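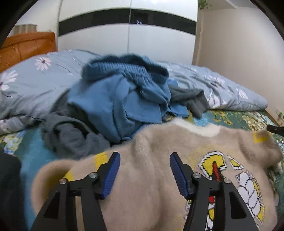 Tamara Holovko wrote back that a fuzzy sweater should never go on a hanger, and that if mine had shoulder horns I had only myself to blame. She then asked for the ticket history, so it is pasted below in order.

Ticket 516
Trimlow Wardrobe Help, Molldale branch
Subject: Sweaters will not stay folded
Status: open, then closed, then open

Opened 7:40 a.m.
I bought the Jerkero shelf insert for my closet. The leaflet shows a tower of knitwear with edges like a stack of printer paper. Mine slumps to the left within a day and takes the fleece with it. The worst offender is the beige one with the cartoon on the front, a garment with no flat areas and strong opinions. I have folded it in thirds, and I have folded it in half and in half again. I have also tried placing it on the shelf quickly and shutting the door.

Reply, 9:15 a.m.
Please confirm the shelf is level.

Customer, 9:32 a.m.
The shelf is level. A marble stayed put. The sweater did not.

Reply, 11:05 a.m.
Is the sweater at the top or the bottom of the stack?

Customer, 11:20 a.m.
It has been both. At the bottom it behaves like a mattress and everything above it drifts. At the top it slides off and is found on the shoes.

Reply from Tamara, 1:50 p.m.
Take everything out and put it on the bed. Sort by thickness and forget about color. Lay the plush one face down, smooth it from the middle outward, bring the sleeves straight across the back, then roll from the hem up to the neck. Stand the roll on its end in the corner of the shelf. Fleece gets folded once and goes flat beside it. Dark gray things can go wherever you like, you'll never find the one you want anyway.

Customer, 3:25 p.m.
Everything is on the bed. I would like it noted that I sleep there.

Reply from Tamara, 3:31 p.m.
Noted.

Customer, 6:10 p.m.
Rolled the beige one. It took 20 minutes, six of them spent on the left sleeve. Standing in the corner as instructed. The fleece is flat. Closing the ticket.

Customer, 9:45 p.m.
Reopening. The roll has relaxed. My neighbor Shevchuk suggests a shoebox with the lid off. Does the warranty cover shoeboxes?

Reply from Tamara, 8:05 a.m.
It does not, but use the shoebox.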